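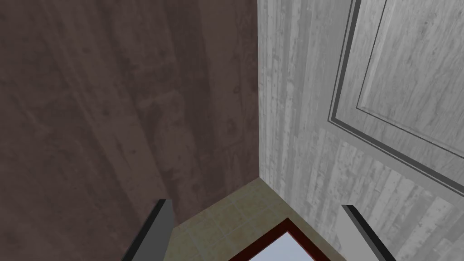

The gripper's view in the simulator: both fingers open, brown wood on one side, pale panelled wood on the other, and the corner of a red-bordered object on the tiles between them.

Robotics Club moves indoors (sort of)

Families who have wandered past the Undell room after school lately may have noticed that it has gone rather quiet in there. For most of last year you could find the robotics club by following the sound of plastic wheels hitting skirting boards, and a few of you were kind enough to ask whether the club had folded over the summer. It most certainly hasn't! We have eight students this term, our biggest group so far, and they are working just as hard as ever. They are simply doing a good deal of it on screen, in a simulated house, with a simulated arm and a simulated gripper that never needs its batteries charged.

The change came about when we signed up for the Fagerlund Challenge, the inter-school competition for secondary students. In earlier years the teams built a small rover and drove it around a mat. This year's task is household tidying. Every team gets the same virtual rooms and the same virtual robot, and has to write a program that finds things lying on the floor, picks them up and puts them where they belong. There are 105 starting layouts to practise on, and the judges keep another set to themselves for the final, so there's no point in memorising where everything is (two of our Year 9s did try, and got further than I would have thought possible).

We have named our program Rosarex, after a long and spirited vote in which the runner-up was a word I've been asked not to print in a school newsletter. Rosarex has three jobs. It has to look at what the gripper camera is showing, decide what is worth reaching for, and then move the fingers there without clouting anything on the way. The students have split into small groups along those lines, although I notice that when something goes wrong they all end up crowded around the one computer with their chairs pushed together, and there's a fair bit of pointing.

Corners have been our favourite headache this month. In the middle of an open floor Rosarex can come at an object from any side it likes, and the students had that going nicely by the third week. Tuck the same object near the place where two surfaces meet and there's much less room for a pair of fingers. Come in too wide and a fingertip touches the wall, which costs points. Come in too narrow and you nudge the thing further into the corner, and then you really are in trouble. Add to that the fact that the camera looks out from between the fingers, so the closer the hand gets, the less of the object it can see, and you have a puzzle that kept the whole group busy for four sessions and part of a lunchtime.

The wood grain has been giving them grief as well. The vision group began with a program that looked for edges, a perfectly sensible place to start, but streaky timber and door mouldings are full of edges and it became wildly excited about all of them. At one stage Rosarex spent a full practice run trying to pick up a door panel! They have since taught it to pay more attention to colour and to what is resting on the floor, and the improvement has been lovely to watch. A red border against beige tiles is a much kinder thing to look for.

As for the numbers, which the students have insisted I include: each practice layout is scored out of 500, and our best single run to date is 469. That one was a fairly friendly room, I should say, and the team is well aware that an average matters more than a lucky day. Still, there was cheering, and the class next door came in to see what had happened.

I would also like to mention how well this group has looked after one another. Some of them have been programming since primary school and some had never written a line before they joined, and the simulator has been a great leveller - you can't break it, so people are willing to have a go. One of our newest members came up with the idea of having the hand pause and take a second look before it closes, and everyone has now borrowed it for their own section of the code. I have pinched it for my maths classes too, as general advice.

For those who miss the wheels and the noise, we haven't packed them away for good. The Zutton kit is still in the cupboard, and once the competition is behind us the students want to try a cut-down version of Rosarex on the real arm. I expect this will be humbling.

Our entry is due on 30th March, and in the lead-up we'll be running an extra session each week in the Undell room, straight after the last bell until 4:45. Parents and carers are very welcome to drop in and watch a few runs, and younger brothers and sisters can have a turn at driving the gripper by hand, which is harder than it looks and a good laugh. If you are able to send along a plate of something for afternoon tea, the students will be your friends for life. Please keep it nut-free, and label your container so it finds its way home again.

Permission forms for the extra sessions are at the front office. New members can join at any point in the year and no experience is needed.

Robotics Club coordinator

More from this newsletter
Library amnesty: bring back your overdue books
Year 7 camp packing list
Uniform shop hours for March
Choir looking for altos
Bike shed repairs nearly finished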